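4.2 Small-parts drawers

Most claims about tidying robots rest on picking things up from an open table. Workshops are not laid out that way. Screws, fuses and spare clips live in drawers, and a machine that can't open a drawer is of little use to the person standing next to it. We therefore gave the Tekleab policy a chore that Gerodard lists as solved in its product literature: open one drawer of a parts organizer, take out what is inside, and close it again.

The demonstrations were recorded by people working with hand-held grippers. Figure 6 gives an idea of how little space there is for a pad at the front of an open drawer.

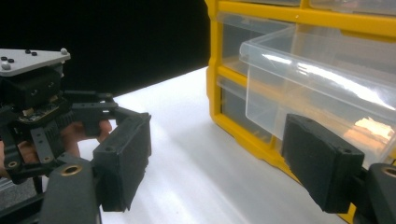 Figure 6. Finger pad against the front of a pulled-out clear drawer; small item inside, toward the right end.

Kirkegaard and Pramanik collected 923 demonstrations, which we consider generous for a chore a child learns in one go. The trained policy opened the right drawer in most trials. It was much less convincing afterwards. Of the nine trials we scored in full, five ended with the item on the table and the drawer shut. In the others the policy let go early or pushed the drawer in at an angle and kept pushing.

Clear plastic is a likely suspect. The walls throw back bright reflections, and the yellow dividers and neighboring drawers show through them, so the edge of a drawer is hard to tell from whatever lies behind it. Vídalín has argued that more data will fix this. We saw no sign of it when we went from half the set to the full set, though we did not test other lighting. The view with the drawer partly out and both pads near it is typical of what the policy has to work from.
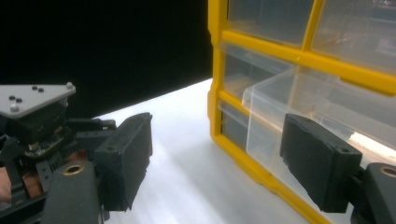
4.3 Comparison with the Tarkitz baseline

The scripted Tarkitz baseline finished six of its nine trials, and it was slower in every one of them. We would not leave either system alone with a full cabinet.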